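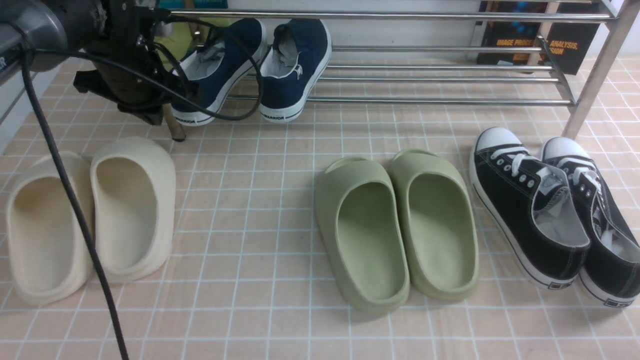

Figure 7.1 Tiled floor with white grout lines.

Textbooks > Waste and Public Policy > Part Two > Chapter 7

Chapter 7
Food Waste at the Curb

When the town of Clustberg began collecting food scraps, it gave every household on the first routes a small bin with a lid and a one-page sheet of rules. The first routes covered 800 homes. Trucks came once a week, before 9 a.m., and took the scraps to a composting site at Nigatu, 17 miles away.

By October the town had a problem it had not planned for. The people who used the bins used them well, and the loads arrived with very little plastic in them. But many bins were never set out at all. Graham Whitlock, who ran the routes, reported that on one street of 49 homes the truck stopped only a few times each week. The fuel and the driver's time cost the town the same whether the truck stopped or drove past.

The town council had two choices on the table. It could make the service mandatory and fine people who put food in the trash, or it could keep the service voluntary and charge more for large trash carts. Council member Edem Laryea argued for the second. People who threw away less would pay less, she said, and the town would not need inspectors. Irfan Lubis, who managed an apartment building near the river, pointed out that his tenants shared one dumpster and would never see a difference in their bills.

Both of them were right about part of the problem. This chapter looks at why.

7.1 What happens to food in a landfill

Food buried in a landfill breaks down without much oxygen. Under those conditions bacteria produce methane, a gas that traps far more heat than the same weight of carbon dioxide. Many landfills have pipes that collect some of the gas, which may be burned off or used to make electricity. Food breaks down quickly, though, and part of the methane can escape before the pipes are in place.

Composting works differently. Air is kept moving through the pile, by turning it or by blowing air in from below, and the main gas given off is carbon dioxide. The finished compost can be sold or given away, but only if it is clean. A load with too much glass or plastic in it may be turned away at the gate, and the town then pays twice - once for the trip to the site and again at the landfill.

7.2 Who pays, and who decides

Most towns pay for trash service in one of three ways: through property taxes, through a flat monthly fee, or through a fee based on how much each household throws out. The method matters a good deal for food scraps. Under a flat fee, a family that separates its scraps does extra work and saves nothing.

Apartment buildings are a harder case. The owner pays the hauler, and the tenants do the sorting. We return to the Lubis building in Section 7.4, along with a lease clause drafted by Hagos Feyisa.

Key terms: methane, contamination, tipping fee, variable-rate pricing, organics

Related chapters
Chapter 5: Landfill Siting and the Citex Hearings
Chapter 6: Paying by the Bag
Chapter 8: Grocery Stores and Unsold Food
Case study: The Fidlow Transfer Station

Contact the publisher | Copyright and permissions | Back to top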